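The flower table at Irnis

Funmilayo Ajayi starts work at 5 am on Mondays, before the heat gets into the shed. By seven the first buckets are filled and she is stripping leaves. She has grown and sold cut flowers at Irnis for long enough to have firm views on roses, and most of them concern what happens between the garden and the vase.

"People blame the flower," she says. "Usually it's the water, or they've left all the leaves on."

Her own roses go to two cafes in Lirkari and a Saturday stall at Salinas. She picks in bud, when the outer petals have just begun to loosen, and carries the stems inside straight away. Last October she cut 900 of them, her best month so far.

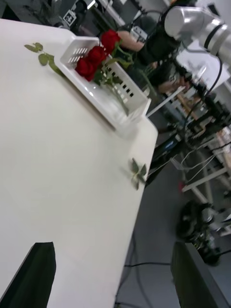 Sorting is the slow part of the job. Stems are laid out by length, and anything under 70 centimetres is put aside for small bunches. Ajayi likes a plain surface and a container with open sides, because wet foliage packed into a solid tub goes mouldy. A slotted white plastic basket does well, with red roses laid in it so the blooms gather at one end and the stems run down the other way. Leafy offcuts end up on the tabletop beside it and get swept into the compost at the end of the morning.

Every stem is recut on an angle with clean secateurs, then stood in deep water for at least two hours. She takes off any leaf that would sit below the waterline and leaves the rest.

At home, she says, change the water every second day and trim a centimetre off each time. Keep the vase away from the fruit bowl and out of the afternoon sun.

The stall opens at eight. Bunches are wrapped in brown paper, and buckets can be returned the following week.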